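I've had the Calloway hand gripper kit from Tanine for 3 weeks now, and people keep asking how I run a keychain hanging session with it. So, my routine! (The kit is two grippers, cables and marker plates. I'm on firmware 200.)

## Check the pads first

Open the fingers all the way and look at the inner faces before you go near a toy.

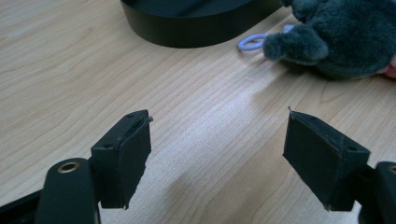 *Fingers open, toy and ring farther back.*

Little stray fibers at the corners don't bother me. A pad that's peeling does - Fatima Du Plessis at Tanine told me to swap them every 1000 grabs, and I'd go sooner.

## Get both hands in place

1. Put the rack at the back of the table and the plush near the front, between your hands.
2. Hold both grippers over the near edge with the marker plates uncovered, and let the cables drop off the table so they don't drag. 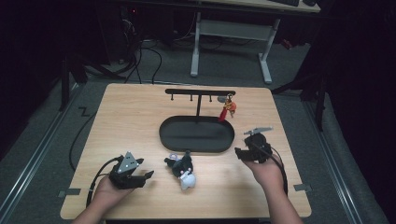
3. Start recording, then wait a couple of seconds before you move.

## Go for the ring

Come in low and slow, fingers wide. I aim for the plastic loop, since fur slides around a lot (ugh).
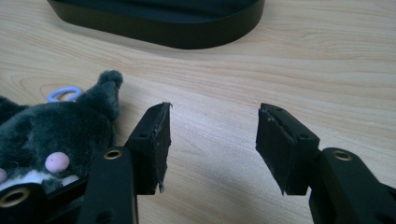 *Loop behind the ear, fingers still wide open. Check the bottom edge of the left pad for wear.*

Close gently, lift, and head for a hook. I do 60 tries and then take a break - my wrists insist.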